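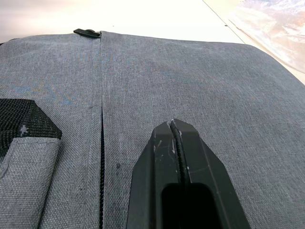 Equipment planning for two-arm work cells

Equipment planning for a two-arm work cell is the process of deciding what to buy, in what order and from which budget, before a pair of robot arms is put to work on a bench. The term is mostly used for small cells that handle soft or irregular goods, such as bags, clothing and toys, where the parts that touch the goods wear out sooner than the arms themselves.

Scope

A plan normally covers the arms, the grippers, the wrist and overhead cameras, the bench, the control computer and the cabling. It also covers the goods to be handled, which are often left out of first budgets. A cell that practises on zips and straps needs a stock of bags, and these have to be replaced when the fabric or the teeth give way.

Purchase and running costs

Most buyers separate purchase costs from running costs. In the Doucet method, named after the planning guide in which it first appeared, a third heading is added for items that fall between the two, chiefly gripper fingers, finger pads and cables. Under this method the buyer sets aside 20 per cent of the purchase price for these items in the first year.

Grippers are usually priced as a set with their fingers, but spare fingers are ordered separately. Delivery can be slow - the Novo price list, used widely by smaller workshops, quotes 58 days for finger pairs outside its standard range. For this reason spares are commonly ordered along with the arms.

Bench and layout

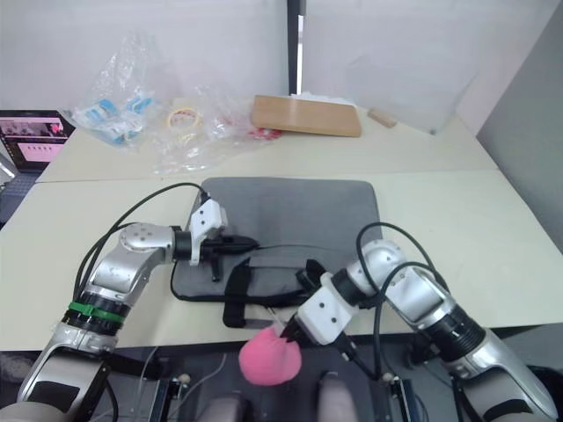
Two-arm cell at a shared bench, with a pink plush item held in the right gripper.

The bench is sized by the reach of both arms and by the area where that reach overlaps. Goods that need two grippers at once have to lie inside the overlap, and the remaining space can be used for items waiting their turn. Benches made in sections are easier to move through doorways, but the seam has to be level if goods are to be slid across it.

Partitions, lighting and a place for a laptop are small costs and are often met from a general premises budget. Cables need enough slack for the arms to turn fully, and the extra length should be allowed for when they are ordered.

Trial period

Larger buyers usually ask for a trial before paying in full. At the Larnstead workshop the trial was set at 453 attempts across a fixed list of tasks, with half the payment held back until the list was complete.

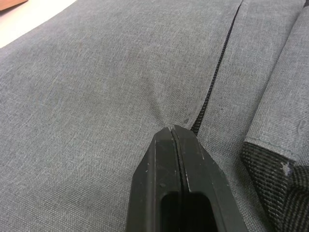 Zips are a common choice for such lists. They call for a narrow fingertip, a firm grip and some allowance for fabric that shifts under the load, and a buyer can learn from them whether the standard fingers will do or whether a finer pair must be added to the order.

Ditdale study

The Ditdale study, led by Natália Pacheco, looked at the spending records of small cells over their first year. It listed 263 separate purchases made after the original order. Cables and finger parts made up the largest group, followed by replacement goods. Pacheco recommended that budgets be reviewed in February, when most of the workshops in the study set their spending for the coming year.

See also

Gripper maintenance
Leasing of industrial equipment
Soft goods handling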